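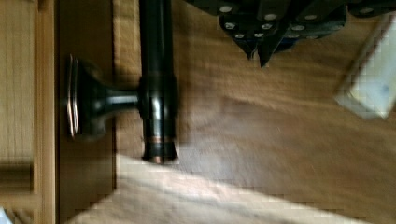 Urano Worktop Terms, version 2

A controlled word list and record set for household kitchen objects: what stands on the worktop, what hangs from or is fixed to the cupboards, and what each thing should be called. Maintained as part of the Zekar home inventory project. British spelling is used in all fields.

Contents

records.csv: 307 records, one object per row
classes.csv: 12 classes with their definitions
finishes.csv: permitted words for surface and colour
notes.txt: open questions

Fields

id: integer, never reused after deletion
class: one value from classes.csv
name: short noun phrase in lower case
finish: optional, filled in for 110 records
fixed: yes or no
label: text printed on the object, copied as written; blank if none or illegible

Fixed items

Cupboard fittings take fixed = yes. A knob is recorded separately from the door that carries it. Finish goes by appearance: a dark knob with coppery edges on honey-coloured wood is "bronze, dark", and the door is "wood, light". The species of wood is not recorded. Grooves and rails belong to the door and have no row of their own.
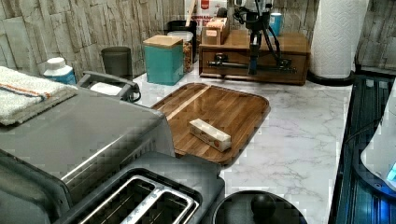
Reading time for the remaining sections: 2 min

Loose items

A tray has raised edges. A board is flat. Rounded corners have no bearing on the class. Strips of a different shade in a wooden tray are entered in finish, separated by a semicolon.

A box lying on a tray is a separate record. Location is not a field in this version, so the link between the two is lost on export. Anyone who needs it should keep the version 1 table, where "on" is a column.

Canisters, jars and bottles are split by body. A canister is opaque, a jar is see-through, and a bottle has a neck or a narrow cap. Lids are part of the parent object unless found alone. A teal canister with a light wooden lid is one row; so is a clear jar with a white lid. Contents are entered only if the label names them. Nuts and granola were confused often enough in version 1 that the contents guess was removed.

Towels go under textiles wherever they have been put down. Stripes are listed in finish, ground colour first: "white; orange; blue".

Appliances

The class covers toasters, toaster ovens, kettles and blenders. Toaster and toaster oven are distinct: the first has slots in the top, the second a door at the front. A blender base with its jar fitted is one record.

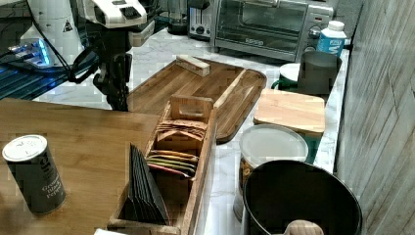

One comment on the draft was that boards and trays should be merged, as most households use either one to carry things. The classes stay separate here. Breathnach list users can merge them with the mapping in classes.csv, column 4.

Labels

Copy case and word order. "Ground Black Pepper" is not shortened to "pepper". A single large letter, such as the "M" on a bottle, is entered as that letter and is not expanded to a brand.

Known gaps

Tea bag organisers sit under "box, divided", which also holds cutlery inserts. Cups and mugs are not reliably separated. The Gromari import left several finish values in American spelling; these are being corrected by hand.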